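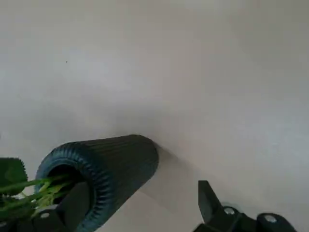

Ribbed vase, on its side, greenery still in. Table is the off-white one everyone warned me about.

Vases that won't stay up: what are you all doing?

wivum_dweller
Second vase thread of my life and I'm not proud of it. Dark green ribbed thing, nearly black unless the light is kind. I bought it at the Duangkaew shop because the ribs looked like they'd give it some grip. Ribs run up the sides, table touches the bottom, you see the flaw in my reasoning. I keep putting thin stems in it and one big leaf, and I'd like the arrangement to be upright when people come over in April. Ideas?

nudden69
Gravel. An inch in the bottom. Next.

potting_shed_pat
Seconding gravel, but rinse it first or you'll have soup. Also your big leaf is the problem. All that reach on one side and nothing to argue with it on the other. Cut the stem down until the leaf sits right at the lip.

wivum_dweller
The big leaf is the only part I like.

potting_shed_pat
Then enjoy it horizontally.

mossandmortar
I'm going to disagree with the gravel people. Gravel in a narrow vase is miserable to clean and you will stop cleaning it, and then you'll be back with a thread about the smell. Museum putty under the base, a pea of it in 2 spots, done. Mine has survived a cat and a toddler, though not both at once.

nudden69
Putty on a pale table. Bold. Enjoy your two gray dots.

mossandmortar
It rolls right off if you don't leave it for a decade.

nudden69
I have met people. They leave it for a decade.

quietcorner96
Can we talk about the table? I have one in that color and every crumb looks like evidence. There's a dark speck on yours, upper left, and I've been staring at it longer than I've looked at the vase.

wivum_dweller
Thank you, now I can't see anything else either.

Rudden_Fan
Why not lay it down on purpose? Dry stems, nothing to spill, and those lime-colored bits look good spread out against the white. My sister-in-law would charge you 4,000 for that and call it a centerpiece.

potting_shed_pat
Please don't encourage this.

wivum_dweller
Update: bought gravel, bought putty, trimmed nothing. Gravel went in first and there's less room for stems than I'd figured, so three of them are now in a coffee mug. The mug is very stable.

nudden69
Told you. Gravel.

mossandmortar
He said the mug is stable. The mug has no gravel in it.

quietcorner96
Did you wipe off the speck?

wivum_dweller
Haven't tried. If it's a scratch I don't want to know.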